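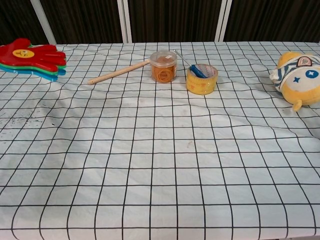
October, Friday. Glue trials, batch 3

Start 8:40. Shop cold when I came in, heater on full and still wearing a coat at ten. Wheat paste from yesterday had gone thin on top, thick underneath. Stirred it back, strained twice. Seems ok. Made a second jar anyway at 1 part flour to 5 water, cooked longer than last time, until it went from milky to sort of glassy.

Spines for the Owino ledgers

Four volumes on the bench. Vol 1 and 2 had the old animal glue, came off with a damp poultice in under half an hour. Vol 3 is the bad one. Somebody went at it years ago with white craft glue and it's like a rubber band stuck to the folds. Peeled what I could with the bone folder, left the rest. Not going to lose paper over it. Vol 4 not opened yet.

Vol 3 page count: 219 leaves, matches the slip. Two leaves in backwards (the ones with the feed prices), will turn them when I resew.

Paper

Zelanari tissue, the light one. Tears nicely along a wet line, takes the paste without curling much. The Colletti is stiffer and I still prefer it for hinges. Tried both on scrap from the old endpapers:

Zelanari, new paste: flat after an hour, slight shine at one corner
Zelanari, old paste: lifted on one side, redo
Colletti, new paste: good
Colletti, old paste: good but slow, still tacky at lunch

So old jar goes in the bin. Should of done that first thing.

Thread

Down to the last spool of the 3-ply. Khải has ordered from Grurbridge, order no. 931, no date on it. If it's not here by the time vol 1 is dry I'll use the 2-ply doubled and wax it well. Did that on the hymnals and they've held up.

Press

Left hand screw on the small press is slipping again. Wiped it, a bit of wax, better but not right. Don't put anything thick in it. Khải says shim it, I say new nut. We'll see. Vols 1 and 2 are in the big press with blotters, change those at 2 and again before going home.

2:15. Blotters changed. Vol 1 nearly dry, vol 2 damp along the tail. Spine linings cut, muslin, an inch over each side. Cut one short, kept it for vol 4 which is the narrow one.

3:30. Khải Hứa went over the sewing on vol 1 with me. Sections 6 to 9 are sound and could stay as they are, he'd rather resew the lot. Agree, the old holes are ripped at the head. New stations then, five not four. Mark them with the cradle, not by eye.

Left to do
- fresh paste Monday, small jar only
- poultice vol 4, check the joints before wetting anythign
- turn the two leaves in vol 3
- ask Owino if they want the old covers back or reused
- 900 grit for the folder, edge has a nick

Blotters changed again at 5. Heater off, big press tightened a quarter turn.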